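Kultevcombe's robot club meets after lessons and was already running late when we got there. Project name, Golora. The job: get an arm to build up an old PC, memory first, then teh processor and hard drive.

"Memory's the worst bit," says the club captain, year 12, not looking up from her laptop. "It has to go in dead straight. Push too hard and you've killed the board." They have logged 412 tries since October. Budget was 300 pounds, mostly gone.

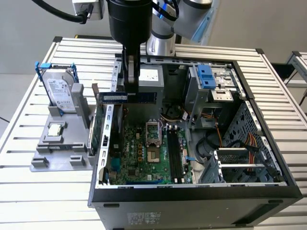
According to the team's programmer, the slow part is the last centimetre, and 60 seconds a stick would do him fine. "Faster can wait."

Next up is the Flida regional. Are they ready? "Ask me after half term." Then back to the laptop, more code to fix, no time for a biscuit even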